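I've decided the laundromat is the last good place to be bored, and I'd like towns to stop treating it as a sad errand. I moved to Vallejo in October and my building has no machines, so I go. I thought I'd hate it!

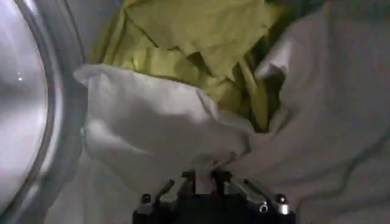 What I got was an hour with my own head. No meeting, no dishes, and a book if I remember one (I rarely do). My friend Auður Ladefoged keeps telling me to buy a washer, and she even found one for $1399. Sure, but then I'd be folding alone in a closet.
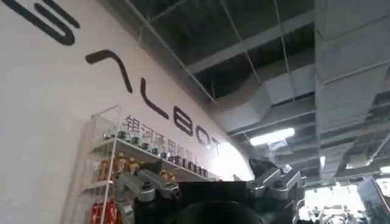
People talk when they're stuck waiting. I've learned how to get wax out of a tablecloth and which bakery sells yesterday's rolls cheap.
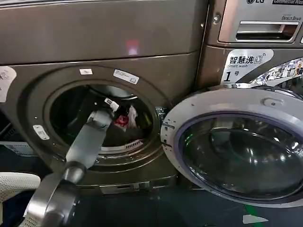

Unnur Laxdal wrote to me that I'd feel differently with three kids and a bus ride, and that boredom is only nice when you picked it. Okay, fair. I still think her answer is more laundromats, closer to home, with decent chairs.
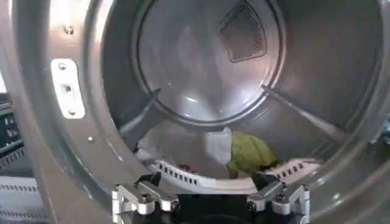
We put benches in parks without asking if they pay. Put a few where people already sit around, and leave the TV off, please.

Recent posts
In praise of the slow checkout lane
My 663 unread emails
Why I quit the group chat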